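Chapter 3
Starch, Sugar and the Trouble with Sweetcorn

I grew up outside Trirkstead, where my aunt Ermira Karagiannis had a long strip of clay behind her house and very firm views on when you could pick anything. Sweetcorn was the one she fussed over most. The pan went on first, and only then were we sent down the garden (running, if she could make us!).

I thought this was just her being bossy until I started studying plants myself. A kernel is a seed, and a seed is a packed lunch for a baby plant. Sugar arrives from the leaves, and the kernel steadily turns it into starch, which keeps far better. Picking the ear doesn't stop that work, it only cuts off the supply, so the sweetness starts to drop. Keeping it cold slows things down a lot, and modern extra-sweet types are slower still.

In this chapter we'll look at how plants store food, starting with what starch is made of and how a seed gets it back out again when it sprouts. You'll need the iodine test from Chapter 2, so have another look at that if it's gone hazy. I've also put in a longer section on potatoes, mostly because Joaquín Zapata, who taught me, would never forgive me otherwise.
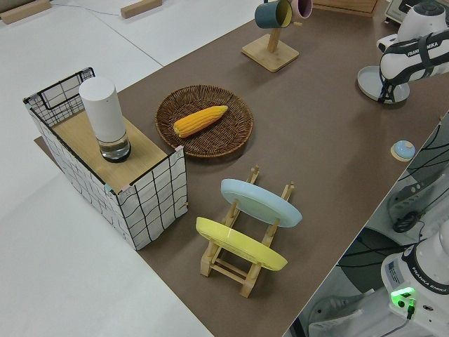
Before you read on, have a go at guessing which holds more starch, a young kernel or an old one, and jot down why you think so. We'll come back to your guess in the first practical.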